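Subject: Re: [otalstead-walkers] Is the Trestau to Lorville path worth a whole day?

On the group list, a member wrote:
> We're thinking of doing the Trestau to Lorville path in October,
> probably in one go. The old guide says it's dull after the
> reservoir and that most people turn back there. Is that fair? Also,
> is the climb as bad as it looks on the map? My knees aren't what
> they were.

Oh, please don't turn back at the reservoir! I did the whole thing last spring and again a few weeks ago, and the second half is my favourite bit of walking anywhere near Otalstead. The guide was written before they reopened the quarry track, so it sends you along the road for ages, and I agree that would be dull.

What you want is the gate on the left just past the dam. It looks private but it has a waymark on the far side of the post (why the far side, I couldn't tell you). Go through, keep the wall on your right, and you come up into the prettiest birch wood, all moss and little streams. In October it should be turning gold.

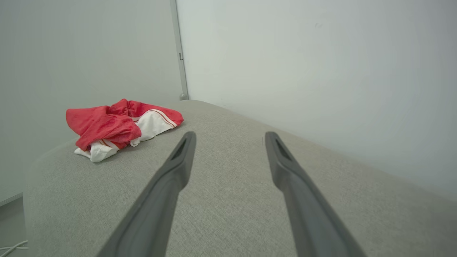 As for the climb, you start at 464 feet by the church in Trestau and the top of the moor is a shade under 2,000, so it is a proper hill - but it's spread out over most of the morning and there's only one steep pull, just after the wood. I took it very slowly with two poles and my knees forgave me by teatime. Coming down into Lorville is gentler, mostly grass.

On top, do leave the path for a few minutes to see the standing stones. They're small, and the heather nearly hides them, but the view from there goes right out to the estuary and on a clear day you get the lighthouse too. I ate my sandwiches there both times and could happily have stayed till dark. 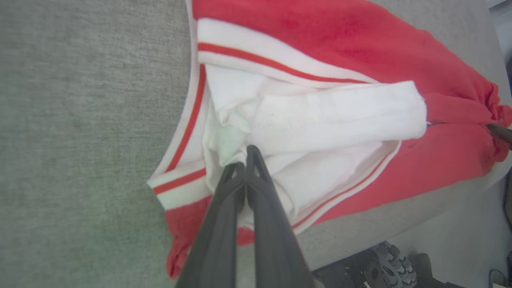
Getting back is easier than it used to be. The 580 bus leaves from outside the Mujić bakery in Lorville at 30 minutes past the hour, and the last one is at half past five. Check that before you set off, as the winter timetable comes in at some point during October. The bakery does a plum and almond slice that I would walk the whole route again for, and they'll fill your flask if you ask.

One boggy stretch to watch for, between the stones and the second stile. Go round by the fence, it's much drier.

Do write and tell us how you get on!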